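Notes from the Rumaver lab: teaching a robot to doubt the furniture

Our simulated living rooms now include a sideboard with studded doors, which is more decor than the lab kitchen has ever managed.
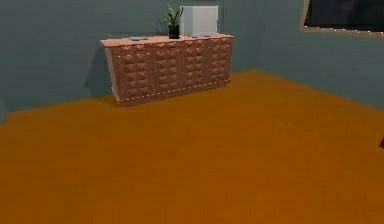 What we were testing

Sullora, our navigation policy, learns entirely in rendered rooms. The old training set was mostly plain grey boxes, and Sullora became very good at plain grey boxes. For the February runs we randomized wall colour, floor colour and surface relief across 364 rooms, then tried the result on 173 it had never visited.

What we got

Collisions fell from 56 to three. Two of the three involved the same bookcase, and we have stopped taking its side. Flat-coloured floors still throw off the distance estimates, and the Cidell planner still brakes for shadows as if they had right of way.

Next up is the Lawal test flat, with real walls and real skirting boards. The robot's bumper has been re-padded. The paint budget is under review.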